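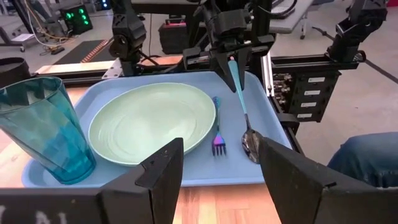
Sevby Worktop Oil, 785 ml

Back in stock. Clear, matt finish, for solid wood tables and worktops. Not for laminate, not for floors (see Westiris for floors). Tin has a new lid, same oil inside. Old lids leaked a bit in the post, sorry.

Also in 254 ml if you've only got a chopping board or shelf to do. Cloths sold seperately, pack of 100.

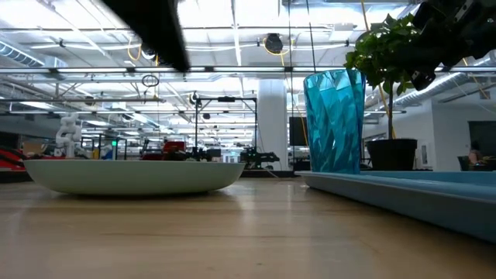 One buyer wrote in to ask if it goes over old varnish. She'd tried it on a sideboard and it stayed tacky for days.

No, sand back to bare wood first. Oil can't soak in past varnish. Wipe off what's sat on top with white spirit and start again.

How to use
Stir, don't shake. Thin coat with the grain, wait 15 minutes, wipe off everything still on the surface. Leave overnight. Second coat. Lay rags flat outdoors to dry, they can catch fire if bunched up. 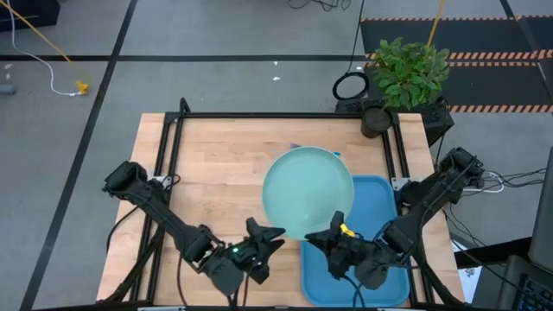

Round plate, tilted, over a striped butcher-block top

Tints: Clear, Oat, Clutent Grey. Oat is out untill August, supplier trouble. The tints all go darker on the second coat so test somewhere hidden, underside is best. On pale planks

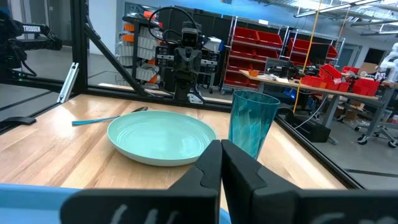
Clear is the one we sell most of. Warms the wood up slightly, any oil will. If your top is as light as the one under the mint-green plate and you want it kept that way, one thin coat of Clear and stop. Ends and cut-outs drink more, go round those twice.

Delivery by Gautam, mainland only. Trade tins by email.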